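Wostidum Home Help > Tiling and Grout

Is grout sealer worth the money on small mosaic tiles?

Posted by Trinh Đoàn

We have two mosaic walls that meet in a corner, greys and near-blacks on one side and beiges and browns on the other. Small square tiles, so there is a lot of grout. The fitter from Prevetero finished on Thursday and left me a leaflet for something called Brelholm, which he says I need to put on "within the month or you'll regret it". It costs 70 pounds for a bottle and he reckons I'd want two.

I'm suspicious for a few reasons. The leaflet says it makes grout stain-proof for life, and then on the back it says to reapply every year. It also says it works on all grout, which I find hard to believe when the fitter couldn't tell me what sort of grout he'd used. He said "the usual". My mum has had plain cement grout in her kitchen for decades and has never put anything on it but a cloth.
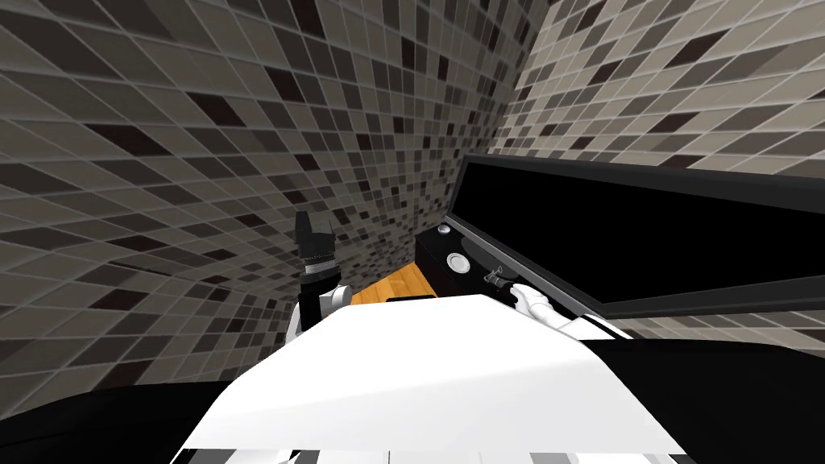
Grey mosaic one way, the beige and brown the other.
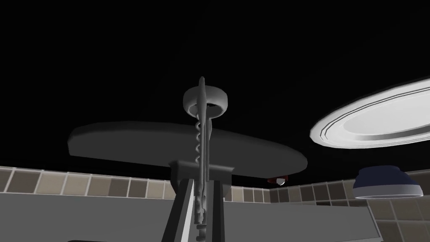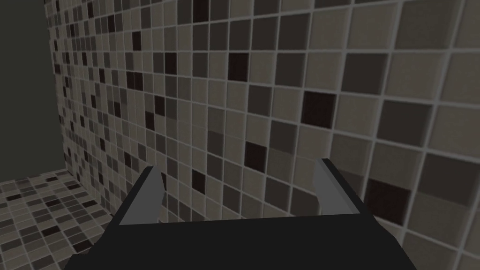

I did ring the shop to ask what was in the bottle. The woman was friendly enough but read me the same leaflet over the phone. I asked whether it changes the colour and she said no, then said it might "enrich" it, which sounds like a yes to me.

So do I need it at all? And if I do, is there any reason to pay that much when the DIY place sells a plain one for a fraction of it? The floor is wood and I'd rather not be dripping things on it for no benefit.

Tươi Ông

Find out what the grout is before you buy anything. Ask for the bag or the name off the bag. If it's epoxy, you don't need a sealer and most of it would only sit on top and go smeary. If it's ordinary cement grout, a sealer can help, but "stain-proof for life" is nonsense. It slows things soaking in so you get longer to wipe them off.

You can test it yourself if the shop won't tell you. Put a few drops of water on a grout line somewhere low down and leave it. If the line goes darker, it's drinking the water and it's cement with nothing on it. If the drops sit there in beads, either it's epoxy or he has already sealed it, and either way put your purse away.

With tiles that small I'd think hard about the mess. You can't paint each line, so you end up wiping it over the whole wall and buffing it off the tile faces. The instructions on mine said to buff after 30 minutes and that was far too late. I had a haze on the dark ones that took me most of a weekend to get off. Do a small patch first, a corner of the grey side, and look at it the next morning in daylight. Tape paper along the bottom for the floor.

As for the price, I've used the dear sort and the cheap sort in two bathrooms and couldn't tell you which was which now. I never tried Brelholm though, so maybe it's wonderful. I doubt it.

A wall behind a cooker gets grease and I would seal that. A wall that only gets looked at, I wouldn't bother.

tilebodger79

always seal grout. always. we didnt and it went black in a year. get the expensive one you get what you pay for

Tươi Ông

Black in a year sounds like mould from a room with no fan, and sealer won't cure that. Was it a shower?

tilebodger79

yes shower. no window either

Trinh Đoàn

Thanks both. Did the water drops on both walls. The beige side went dark straight away and the grey side didn't, so it looks as though he used two different grouts and didn't mention it, or else sealed one and forgot the other. I've emailed Prevetero to ask which. Their automatic reply gave me ticket 1726 and said to expect an answer in March, so I've bought the small bottle from the DIY place and will try a patch low down on the beige side.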